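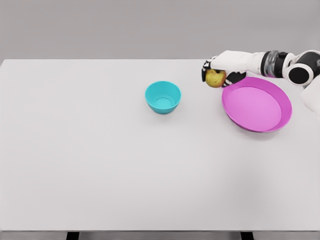 According to the Jillow support desk, the license counts seats and not machines, so the second workstation does not need its own key. The reply came back in the shared inbox before I had finished the install. Support also wrote that the trial runs 12 days from first launch, with no extension for failed installs.

Workbench > Diary > Simulation kits

July 13, 2020

Day one with the Jillow package. It is sold as a ready-made tabletop environment for testing grasp and place routines: arm model, fingered hand model, a set of household objects, a scoring script. We are looking at it for Drunby, where the picking work has outgrown the test bench and the real hand is booked most afternoons.

Install took longer than the manual says. The physics library wanted an older compiler than the one on the machine. Rolled back, rebuilt, lost the morning. The second build passed its self-check with two warnings about contact damping, both listed as harmless in the release notes. I have written them down anyway.

The fruit task is the one I care about. Bowl and plate on a white table, apple in the hand, apple to go on the plate. The default scene is very plain: gray wall, nothing on the left half of the table. Good for a baseline, poor for testing the vision side. Clutter is supposed to be a separate option in the scene file. I could not find it today. Asked support, no answer yet.

The apple texture is better than I expected, with the blush and the speckles both there. The bowl and plate are flat color, teal and pink. Our segmentation will separate those two without any effort, so a good score on this scene will say little about it. Need to try them in white on the white table.

Ran 200 trials with the stock controller overnight settings, shortened. The log is tidy: one line per trial, joint torques in a separate file, time stamps in seconds from reset. What I miss is a slip measure. The log gives contact on or off for each finger and nothing between. Ikonen's kit gave a slip estimate, noisy but usable, and we built two of our alarms on it. Those would have to be rewritten.

Friction is a single value per object. For the apple it can be edited in the object file, which needs a full reload each time. A sweep over eight values means eight reloads. Scripted it.

Price: 600 per seat per year, updates included. Temari quoted by the project and wanted to do the scene building for us. I would still pick the seat license if the clutter option exists and works.

To do tomorrow:
- friction sweep, apple only
- white plate, white bowl
- move the camera lower and see if the hand hides the rim
- ask again about slip
- check that the torque file closes properly after an aborted run (it did not today, once)

Left the machine on with the sweep queued.

Filed under: Kits on trial, Hands and grippers

Contact | Copyright 2020 Workbench Diary | Back to top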